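The Futeck Catch-All Tray, Black

G'day, and welcome to the page for the tray I reach for more than anything else in the shop. It's a plain black rectangle with a raised edge, and I've gone through enough flimsy ones over the years to get a bit excited about a good one.

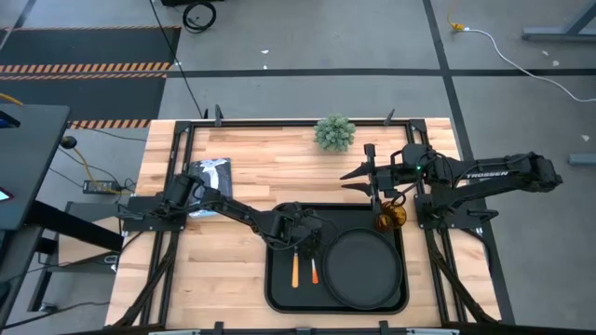
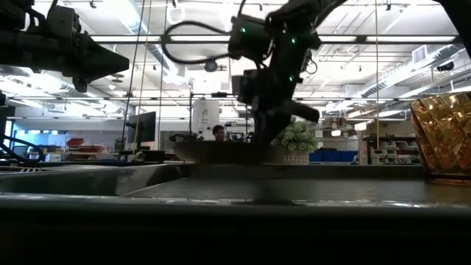 The tray in use on the bench. The first view has the whole tray with the round black pan and the orange-handled tools in it; the second is a close look with the gold vessel at the right.

I started stocking these in August after a customer asked for something she could put on her timber bench and stop worrying about. I had a Talano one at home at the time (pretty colour, lovely box, bowed in the middle as soon as I put the teapot on it) so I knew exactly what she meant. I ordered two from Futeck, kept one for myself, and the other sold before I'd finished writing the price tag. So now I keep a proper stack of them out the back.

What I like about it

The sides. They're tall enough that a pen or a little screwdriver stays put when you carry the thing across the room, but they slope out, so you can still get a cloth right into the edge without skinning your knuckles. I tip mine over the bin once a week, give it a wipe and that's the housework done.

The bottom is properly flat. A lot of cheap trays have a pattern or a logo moulded into the middle, and anything with a small foot ends up sitting on a lean. I put all sorts on mine: a pan, a candle, the good vase when I'm topping it up at the sink and don't want drips on the wood. It all sits straight.

And it's black, with a bit of a soft sheen to it. I know, I know, a bit boring next to the terracotta ones everybody's after this year! But a dark tray makes colourful things look fantastic. Anything gold or amber looks especially rich on it, and orange handles are dead easy to find in it when you've only got one hand free.

What I'd warn you about

It shows dust. If you've got a sunny window and a fluffy dog, you'll be wiping it every second day. It also picks up fine scratches if you drag ceramic across it, so lift your pots, don't slide them. Mine has a few marks near one corner from a mug with a rough base and they've never bothered me, but if you want it to stay perfect, pop a felt dot under anything gritty.

Please don't put a hot pan in it straight off the stove. Let it cool on a trivet first. Futeck say it's fine for warm dishes and I've had no trouble with a warm plate, but I wouldn't push it any further than that and I won't swap one you've cooked.

It isn't a baking tray either. I get that question every market day.

How it compares

If you've come over from the Jeltora page, the Jeltora has handles and costs $9 more. Handles are great for carrying drinks out to the barbie, and a nuisance when you want to push the tray hard up against the splashback. I'd buy the Jeltora for outside and this one for the bench.

The Skála is the fancy one. Beautiful thing, heavier, comes in grey and a sort of eucalypt green, and it's $60, so have a think about whether it's going to hold your nice perfume bottles or your potting snips. For snips, save your money.

Price and bits and pieces

One tray: $30
Second tray in the same order: $20
Colour: black only for now (I've asked about the green, more than once)
Care: warm soapy water and a soft cloth, no scourers, no dishwasher
Stacking: yes, they nest, so a second one takes up hardly any room in the cupboard

Postage is worked out at the checkout. I pack orders on Tuesday mornings, and if you're ordering two I'll nest them with a sheet of paper between so they don't rub on the way. Pick-up from the shop is free, just choose it at the checkout and wait for my message before you drive over.

If yours turns up cracked, send me a photo of the tray and the carton and I'll post out another one. Change-of-mind returns are fine too as long as it hasn't been used, but you'll need to cover the postage back.

Any questions, use the form at the bottom of the page. I do the replies myself, usually in the evening once the dishes are done.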